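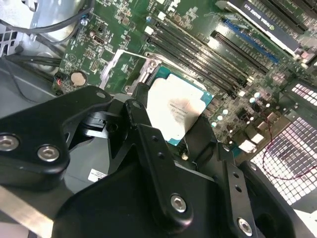
Ellarstead Police Department, Youth and Schools Section

What Happens When You Call for Emergency Help?

Every day, people in Ellarstead need help from police officers, firefighters or ambulance crews. When they call 911, the first person they speak to is a call taker. This page explains what a call taker does and what you should do if you ever have to make a call.

Who answers the phone?

Call takers work at the Tundden Communications Center. The center is open all day and all night, including holidays. There are 62 call takers and dispatchers on the staff. Each new call taker trains for 9 weeks before answering a call alone.

In January the center answered about 3,000 calls. Of these, 700 were not emergencies. Many were made by accident, when a phone was in a pocket or a small child was playing with it.

What will the call taker ask?

The first question is always the same: "Where is your emergency?" If you do not know the address, look for a street sign, a store name or a house number.
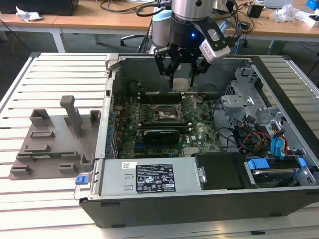

Next, the call taker will ask what happened and whether anyone is hurt. You may hear typing while you talk. The call taker is sending your answers to a dispatcher, who speaks to officers by radio. Help can be on its way while you are still on the phone – questions do not slow it down.

When should I call?

Call 911 if someone is badly hurt, if there is a fire, or if you see a crime taking place. Call if you feel you are in danger. You do not need permission from an adult.

Do not call to ask about the weather, to report a lost toy or to play a joke. A joke call can keep another person waiting.

What if I call by mistake?

Stay on the line.
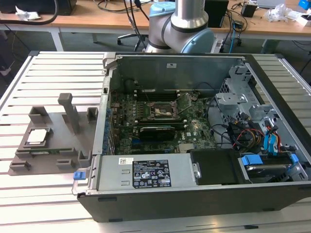 Tell the call taker that you are safe and that it was a mistake. You will not be in trouble. If you hang up, the call taker will try to call you back, and an officer may be sent to your home to check.

Words to know

Dispatcher: a person who sends officers to the place where they are needed.
Emergency: a serious problem that needs help right away.
Witness: a person who saw or heard what happened.

Practice at home

Learn your full address and the phone number of a parent or guardian. Ask an adult to show you how to make an emergency call from a locked phone – but do not press the call button when you practice.

Page last reviewed 5/10/17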